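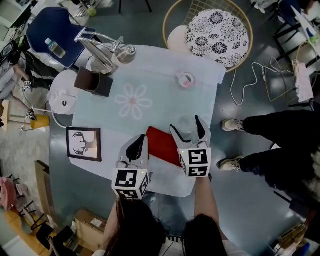

Lists > Turus Cup > Competitors > September 2019

Index Thread Previous Next Search

From: Rodica Filip
To: turus-competitors
Date: September 14, 2019
Subject: Re: Pit stop times and weights for the Trudville six hours

Saranya,

Answers to your questions below. I checked them with Haruto Chiba in timing before sending.

Saranya Kamath wrote:
> Three things from our side before we send the entry in.
> 1. Is the minimum stop still timed from pit entry to pit exit,
> or only while the car is standing still? In July we were given
> one answer at the drivers' meeting and another one by the pit
> marshal.
> 2. Does the 1,075 kg minimum include the driver?
> 3. If the safety car is out, can we count that stop as one of
> the mandatory ones?
> We also still don't know why car 12 lost a lap in the July results.

1. Pit entry line to pit exit line. The loop at the entry was moved in July and the marshal was working from the old sheet. The new sheet has the loop in the right place and every marshal will get a copy. The clock starts when your transponder crosses the entry loop and there is no allowance for a slow pit lane.

2. Yes, car and driver together, as the car comes off the track. Fuel is not drained first. The heaviest and the lightest driver both have to make the number, so if you have a big gap between them you need to plan your ballast before Saturday's scales are closed. Ballast has to be bolted down in the passenger side floor. Cultavach cars already have the mounting plate and everyone else needs to show theirs at scrutineering.

3. No. A stop that begins under the safety car is allowed, but it does not count toward the mandatory stops. It did count last year, and half the field came in together on the first caution. Yuzuki Ichikawa put the change to the teams over the winter and it passed.

On car 12: the lap was taken off for a short stop and then should have been given back after the stewards looked at the loop data. It was given back on the stewards' sheet but not in the published results. Haruto has corrected it. Car 12 moves up one place and the Nishimura car behind it drops one. Points will be updated on the next table.
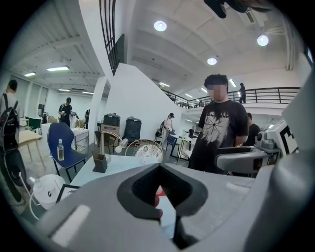
The hall and its upper mezzanine.

For planning, the lap is 2,713 meters and last year's winner did 261 of them in the dry. Most teams will be on the same tire as in July. If you want to run the harder one you have to say so on the entry form, and you can't switch back after qualifying.

Rin Shibata is handling garage allocation. Please write to Rin directly and don't copy the list, it gets lost. Teams sharing a garage should send one request with both car numbers.

If anything in the supplementary regulations disagrees with what I wrote here, tell me and I will get a bulletin out. Until there is a bulletin, the regulations stand.

Rodica

Related messages
Garage sharing at Trudville
Corrected July results, car 12
Ballast mounting, which bolts?
Transponder rental
Re: Harder tire, anyone tried it?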